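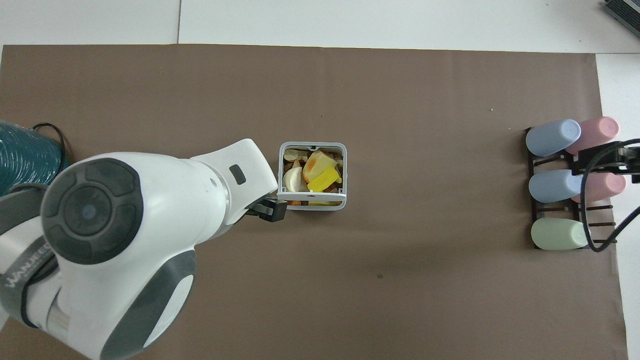
Drutero Brown Kraft Table Covering - Product Details

Drutero is an uncoated brown kraft paper for covering work tables, packing benches and display counters. It is supplied by Ellimel on rolls or as flat cut mats. Both surfaces are matte and take pencil, marker and water-based glue. The paper is not waterproof and should be changed after a spill.

Formats

Roll, 100 feet
Roll, 200 feet
Flat mats, pack of 3
Cut to size, on request

Rolls are wound on a plain cardboard core and fit most bench-mounted cutters. Flat mats ship between two stiff boards. A mat that has picked up a curl in storage can be rolled lightly the other way and left under a weight overnight.

Choosing a size

Measure the table top, then decide whether the paper should hang over the edge or stop short of it. Overhang suits painting and gluing. For cutting and assembly, stop the paper short on the sides where people stand, as a loose edge catches on sleeves and tears. Where two tables are pushed together, run one sheet across the joint if the tops are level. If they are not, cover each table separately.

Fixing

Low-tack paper tape at the corners is enough for most uses. On laminate or painted tops, test the tape on a small area first. Do not use spray adhesive - it leaves a residue that solvent will not fully remove from the paper or the table.

Appearance

Shade varies slightly between batches. Faint bands, small dark fibers and pale flecks are normal in unbleached paper and are not treated as faults. Order all the paper for one room at the same time if an even color matters.

Storage

Keep dry and out of direct sun. Stand rolls on end. Store mats flat.

Ordering

Quote item 1510 and the format required. The Caldeira grade has been discontinued; remaining orders are filled with Drutero. Cut-to-size orders leave the Brotgate warehouse every Thursday. For trade accounts and sample sheets, contact Alcides Pacheco at the Ellimel sales desk.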